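From: Linnea Bråten
To: Lidport tenants list
Subject: Re: Shared mail room hours

Nouhaila Tazi wrote:
> Does anyone know if the mail room is still going to close at 6 starting
> in March? The notice by the elevator says one thing and the building
> page says another. I work late and I have two parcels waiting.
> Also, who do we ask about the key for the large locker? Mine doesn't
> turn anymore.
>
> Nouhaila, 610

Hi Nouhaila and all,

I called the Badawi office this morning and spoke to Tarek Benmoussa. The notice by the elevator is the old one. From March the mail room stays open until 9 in the evening, and the building page is correct. He said he would take the notice down, but it was still up when I came in at lunch.

Parcels that don't fit the lockers will be held at the desk in 301 -- you need to bring the slip or a photo of it. They keep things there for six working days and then send them back. I asked if that could be longer for people who are traveling. He said to write to the office before you leave and they will put a hold on your name.
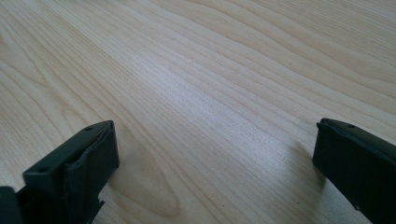
For the large locker, the key has to be swapped at the office. Meriem Erraji had the same trouble last fall and got a new one the same day, no charge. Take the old key with you. They won't hand out a second one without it.

One more thing from the call. Couriers have been leaving packages for the Gedier building with us, mostly at the side door. If you find one, please don't carry it up to your own floor. Put it on the shelf under the mailboxes and send a note to this list with the name on the label.

I don't know anything about weekend hours. Chaimae Cherkaoui asked about that in an earlier thread and I never saw a reply, so I'll bring it up the next time I call.

Linnea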